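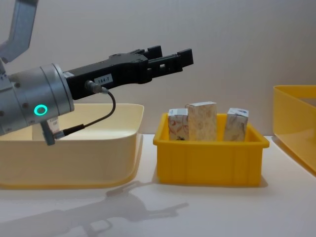
The white table had come with the apartment, and in September it was where everything went. Before the tape gun arrived she used it for sorting. Keep went in the cream tray. Give away went in the yellow bin. Throw out went straight to the bag by the door.

She had 36 boxes from her mother's house on Vanier Street and a storage unit at Wikora that was paid through the end of the month. The man at the desk had told her she could have another month for half price. She said no. She had already said yes to that in August.

The first box was kitchen things. A garlic press, corks, a potato masher with a bent handle, rubber bands gone stiff. She held the masher for a while and put it in the bin. The second box was kitchen things too. Her mother had written KITCHEN on it, then crossed it out and written MISC, then written KITCHEN again underneath.

By noon the bin was full and the tray had nothing in it. She carried the bin down to the car, emptied it into the back seat, and carried it up again.

Her brother called while she was on the stairs.

"Did you find the clock?" he said.

"I'm on box three."

"It should be with the blankets."

"Then it'll be with the blankets."

He wanted the Skjelbred clock, the one that had hung over the stove and ran six minutes fast. Their mother had liked it fast. She set it that way every time the battery was changed, and then she subtracted the six minutes out loud whenever anyone asked what time it was. He said he didn't want anything else. He had said the same about the rocking chair, and the chair was now in his den.

She ate a sandwich standing up. Then she did the boxes of paper, which were slower. Gas bills, a warranty for a toaster, a church bulletin with a grocery list on the back. Eggs, thread, something that could have been lamp oil or lamb. She read the list twice. It was in blue pen and the writing was still good, so it was from before the second stroke.

She put it in the tray.

It looked odd in there by itself, one piece of paper in all that plastic. She took it out and set it on the windowsill, but the window was open, so she put it back.

After that it went faster. A tin of buttons, keep. A heating pad, throw out. A set of towels from the Zimbridge outlet with the tags on, 3 for $33, which her mother would never have paid unless they were for a guest. No guest had used them. She washed her hands and dried them on one, and hung it on the oven door.

The clock was not with the blankets. It was in a box marked SHOES, wrapped in a pillowcase, with the battery taken out and taped to the back. She pulled off the tape and put the battery in. The second hand jumped and started.

She looked at her phone and set the clock to the right time. She held it a minute, then turned the little wheel forward until it was fast again - six minutes, as near as she could get it.

Then she called her brother and told him she was still looking.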